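Cleaning and Hygiene in Shared Buildings
Week 3 handout: Hard floors
Arnbridge evening course, Unit 2

Read this before the session on Tue 11 September. Bring it with you, as we will fill in the blank table at the back together.

What counts as a hard floor

For this unit a hard floor means ceramic tile, stone, concrete, vinyl and sealed wood. Carpet is covered in Unit 4. Most of the faults you will be called out to fall into one of two groups: something is sitting on the surface, or the surface itself has changed. The first can be cleaned off. The second usually can't, and more scrubbing makes it worse.

Soil on the surface includes dust, grit, grease, spilled drinks and old cleaning product. Old product is the one students forget. A tiled floor that feels tacky underfoot has often been mopped for months with too strong a mix and never rinsed.

Changes to the surface include scratches, acid marks, worn glaze and stains that have soaked in. Make a note of these on the floor record before you start work, with the room and the date, so that they are not put down to you later.

Glazed tile

The glaze is a thin layer of glass fired onto the clay. It does not take in water, and a neutral cleaner is enough for daily work. Grit is the main enemy. Sweep or vacuum first, every time, and only then mop. A wet mop pushed over grit works like sandpaper, and the dull track you see inside shop doors is mostly caused this way.

Shine is a poor guide to how clean a glossy tile is. Look along the floor at a low angle with the light in front of you. Smears and footprints show up that you would miss from above.

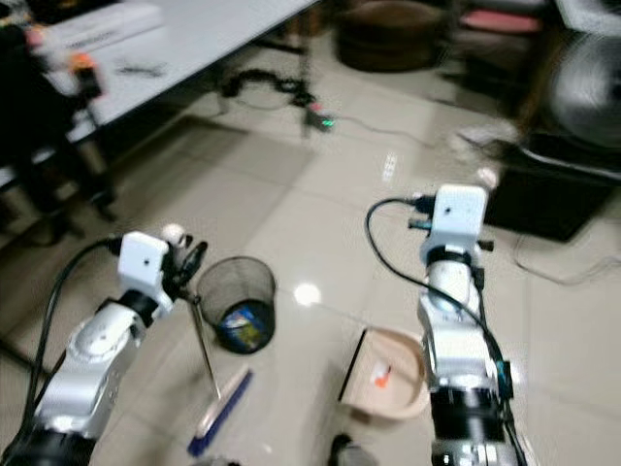

Grout is a different matter. It is cement based in most older buildings, full of tiny holes, and it sits slightly lower than the tile. Dirty mop water runs into it and dries there. This is why a floor can have clean tiles and dark lines between them.

For routine work, change the water when you can no longer see the bottom of the bucket. For grout that has already gone dark, use an alkaline cleaner at the strength given on the label, leave it for the time stated, scrub along the line and pick up the dirty water before it dries. Rinse with clean water. Do not use a wire brush. Do not use acid on grout unless your supervisor has agreed it in writing, and never on marble or limestone.

Case notes: the Flanagan building

The ground floor has a tiled entrance hall of around 4,000 square feet, laid in January. By the summer the tenants were complaining of a grey film. The contractor, Wimis, was mopping every night and had moved to a stronger product, Prevaner, when the complaints began. The film got worse.

Points to think about before class:

– What would you test first, and on which part of the floor?
– The mats at the doors were two paces long. Does that matter?
– Fresh grout and cement can leave a haze on new tile. How would you tell this from a build-up of cleaner?
– Who should have been told, and when?

Write half a page. Full sentences, please.

Slip risk

A clean dry tile is rarely a problem. A wet one with a trace of grease may be very slippery, even when it looks fine. Put signs out before the water goes down and leave them until the floor is dry to the touch. Work in sections so that people always have a dry way through.

Words to know

Neutral cleaner: a product with a pH near 7.
Dwell time: how long the product stays on the floor before you scrub.
Efflorescence: white salts brought to the surface by damp.

Next week: vinyl, polish and stripping. Wear flat shoes.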